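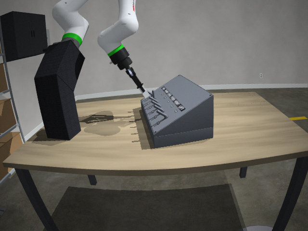
Comparing grippers on a lever panel: tips from our workshop

On our simulated bench the console has five levers in a line at the low side of the panel, and the far one stands close to the corner. We use this layout when we want to compare two grippers or two controllers, because small mistakes show quickly when the handles are so near to each other. The notes are for people who do the same work at home or in a small workshop.

Begin with the far lever

Most people try the middle lever first. I advise the far one. The arm must reach across and the fingertips have little space beside the handle, so a wide gripper gets into trouble there before it gets into trouble anywhere else. If your gripper passes the far lever, go on to the near one, and do the leaning ones last.

Slim fingers or wide fingers

We compared the Temari, a slim two-finger model, with the wider Irner. Each did 53 pulls on the same lever. The Temari missed the handle 7 times, always when it came down too steep. The Irner missed less, but it touched the neighbor lever so often that I stopped the run and changed the approach angle. For a panel with space between the handles I would still choose the Irner. It holds a thick rod better and does not turn around it.

Setting the approach

- Stop the fingertips a little above the panel, then go down slowly.
- Come from the side of the panel where there are no switches.
- Keep the wrist in the same position for all levers in one test. If you change it, write it down.
- With two arms at one table, park the second one before you start. A parked arm costs you nothing, and a moving one can spoil a whole evening of runs.

Controllers

The Kandasamy controller has a soft mode, which we set to 46 percent for levers. Higher than this, the arm pushes the handle past the end of its slot and then jumps back. Lower, it gives up half way. Your number will be different with another arm, so try it in steps of two or three.

Cameras

A camera straight over the panel sees the handles as short spots and cannot tell you which way they lean. Put it to the side and a little higher than the panel. Look also at the shadows -- thin fingers make a long shadow on the table, and our first tracking script took it for a part of the gripper. Softer light helped more than any setting in the software.

Keeping the results

Give every run its own line in the log: gripper, lever, angle, result. Our log from Villport has 1,016 lines now, and the ones without an angle I cannot use. The next test is with rubber pads on the Irner fingers -- first on the near lever only.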